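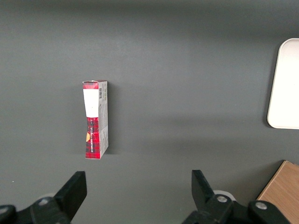
*2 min read*

**Tartan** is a patterned cloth of criss-crossed bands in two or more colours, and the name is used just as often for the pattern itself, wherever it happens to be printed, painted or knitted. It is most closely tied to Scotland, though checked cloth of much the same sort has been woven in a great many places, and people have been fond of it for a very long time indeed.

## How the pattern is made

The heart of any tartan is its *sett*, the order and width of the coloured stripes. The same order of threads is normally used lengthways (the warp) and crossways (the weft), and where two different colours meet they blend, to the eye at least, into a third. A sett of only two colours, such as red and black, therefore gives three shades: pure red, pure black and the dark, speckled red in between. Most setts are mirrored at certain stripes, called pivots, and then run backwards to the next one, though some simply repeat in the same direction.

Traditional tartan is woven in a 2/2 twill, each thread passing over two and under two, and this gives the cloth its fine slanting lines. Printed tartan often leaves these out, and a keen weaver will spot it from across a shop.

## Names and uses

The habit of linking one tartan with one family grew up mostly in the nineteenth century. Before that, people seem to have worn whatever the local weaver made and whatever dyes were to hand. District, regimental and company tartans followed, and nowadays the pattern turns up on blankets, school skirts, biscuit tins, wrapping paper and cardboard packaging. A plain red and black check is a very old favourite for the last of these, being cheerful, easy to print and quick to catch the eye on a shelf.

In North America the word *plaid* is used for the pattern in general. In Scotland a plaid is a garment, a long length of cloth worn over the shoulder, and the difference still causes a good deal of friendly muddle.

## Ramholm

The small mill at Ramholm wove rugs and scarves for the Bretel shops, and its pattern books are still much enjoyed by local weavers. Genowefa Kaczorowski, who came to the mill as a young pattern drafter, drew up 7 of its setts, among them the dark green Drokon. Her notes are open to visitors on Tuesday afternoons throughout July.

## See also

- Twill
- Gingham
- Kilt
- Natural dyes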